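Notes for my talk, staff development afternoon, Jurneck Middle School

Slide 1. Good afternoon. My name is Mahlet Kassa and I teach sixth grade. Please speak up if I talk too fast. I want to talk about students who eat lunch alone, and what we tried last year.

Slide 2. We asked all 478 students one question on paper: "Is there an adult in this building you would tell if you had a bad day?" 95 students wrote no. (Pause here. Let them read the number.) I was surprised that many of these were students with good grades.

Slide 3. What we changed. Each homeroom teacher took six names. The task was small: say hello by name every morning and ask one real question in the week. We did not tell the students they were on a list. Abenezer Chala made the schedule and it fit on one page.
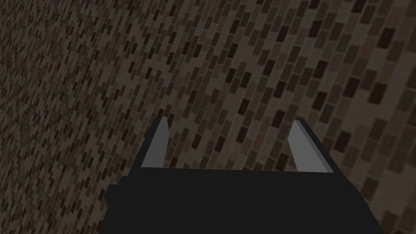
Slide 4. The lunch tables. Mebrat Gashaw suggested that we mix the seats one time each month, starting in September. The eighth graders complained a lot. In the second month they complained less. We kept one quiet table for the students who prefer it, and I would advise you to do the same.

Slide 5. What did not go well. Substitute teachers did not know about the names. Two of us forgot for a whole week. Also, the letter to parents was too long, and I think few of them read it.

Slide 6. We asked the question again in spring. This time 70 students wrote no. It is still too many, but I know most of these families now. (Skip the chart if it is after 2:30.)

Slide 7. Questions. Copies of the schedule are by the door. Jummai Balogun has the survey sheet in Spanish and Amharic, so please ask her.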